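Subject: Re: [slowbread] Rye starter in a cold kitchen
Date: 2/2/22

> I've been feeding mine once a day since November and it barely moves.
> Smells fine, a bit like apples, but no rise to speak of. The flour is
> the Ornby dark rye. Is the kitchen just too cold or should I start
> again from scratch?

Please don't start again! If it smells of apples it's alive and it's probably just hungry and chilly. Mine did exactly this the winter before last and I very nearly tipped it down the sink, and now it's the best one I've ever kept.

What got mine moving was feeding it thicker. I'd been making a sort of soup, and when I went to a stiff paste (60 grams of rye, just enough lukewarm water to bring it together) the change was lovely to watch. It domed up, it cracked on top, and it held its shape for hours. I also moved it to the shelf over the boiler, wrapped in an old jumper. Two days of that and it was pushing at the lid.

The Ornby flour is good stuff but I find it a bit sleepy on its own. I cut it with a spoonful of the Brekke wholegrain, which is coarser and seems to wake everything up. You can get the small bags from Zellance if you don't want a sack of it in the hall.

For the loaf itself I've settled on 500 grams of flour to 378 of water, with a good heap of caraway. I know the recipe on the Vakico page says less water, and I did try it that way, but the crumb came out tight and I like mine soft enough to take cold butter without tearing. Bake it dark. Darker than you think – the crust softens overnight and the flavour goes right through.

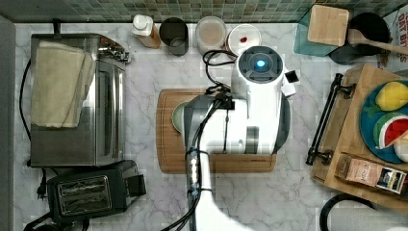
Going darker only works if you leave the loaf alone afterwards, according to one reply I had off-list, which said a full day in a cloth before cutting and two if you can bear it. I've never managed two! But a day does make a huge difference, the slices stop gumming up the knife and the sour comes forward.

One more thing, on the water. If yours comes very cold from the tap at this time of year, let it stand in a jug while you do the washing-up. I used to skip that and it set the dough back by almost an entire evening.

Do write back when it rises. And if anyone has tried the Brekke rye in a tin with a lid on, I'd love to know what you did about the steam.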